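Portion estimates in 24-hour food recall: where the error comes from
Speaker notes, Friday session, Zaid Fakhoury

Slide 1. Title
Thank Chanida Chuensuk for the interviewer training and for the coding manual. Slides are hers from 9 onward. Questions at the end, except on definitions, which people should ask right away.

Slide 2. What a recall measures
A recall interview asks a person to list everything eaten and drunk in the past 24 hours. Each item gets a food code and an amount. Food codes are mostly a solved problem. Amounts are not.
Data today: 873 recalls from the Nundham round. Repeat recalls excluded. Infants excluded.

Slide 3. Two kinds of error
Omission: the item is never reported. Typical cases are oil, sugar in drinks, and second servings.
Estimation: the item is reported with the wrong amount.
Treat these separately. A correction factor for one makes the other worse if it is applied to total intake. Say this twice, it was the main confusion at the Fletis workshop.

Slide 4. Household measures
Respondents answer in bowls, plates, spoons and handfuls. The coder needs grams. In between is a conversion table, and the table assumes a standard bowl.
There is no standard bowl. Capacity to the brim and capacity as served are different numbers, and the older tables don't say which one they list.

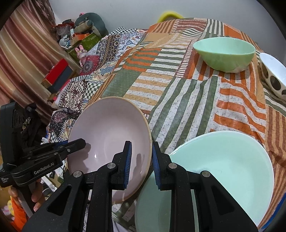
The Krūmiņa table lists as-served values only. The Cerow table lists brim values and leaves the fill level to the interviewer. We used Cerow, with fill level recorded as quarters. Do not mix the two inside one round. If a round was started with one table, finish it with that table and convert afterward.

Slide 5. Procedure
Water fill for bowls and cups, to the rim, on a level surface. Weigh empty, weigh full, subtract. For plates, record the diameter across the outside of the rim and the diameter of the flat part. Both go on the form. The second one is missing on 42 forms, and those plates were dropped from the analysis.
Pause here. Someone usually asks about oval plates: long axis and short axis, same form, page two.

Slide 6. Flat foods
Rice on a plate is the worst case. Height is what people get wrong. Area they estimate fairly well.
A wide plate lowers the reported amount for the same weight of rice. The effect is smaller when the respondent serves themselves.
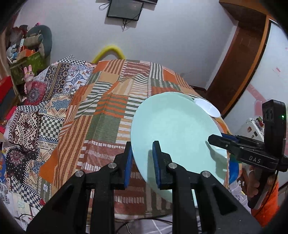
Green plate, with a white bowl on its side behind it.

Slide 7. Interviewer effects
Same respondent, different interviewer, different grams. Most of the spread came from probing. "Was it full?" gets a yes. "Show me how high" gets a level. The revised script uses the second form only.
Do not read the table on this slide aloud. Point to row three and move on.

Slide 8. Validation
50 households weighed all food for one day, then did a recall the next day. Soups were close. Rice and noodles were under-reported. Drinks were mixed - glasses fine, shared bottles poor.
The weighed day is not a perfect reference. People cook simpler meals when a scale is on the counter.

Slide 9. Recommendations
State brim or as-served in every conversion table. Record fill level as its own field. Keep the raw household measure after conversion, so the grams can be recomputed.
Chanida takes over here. Clicker is on the lectern.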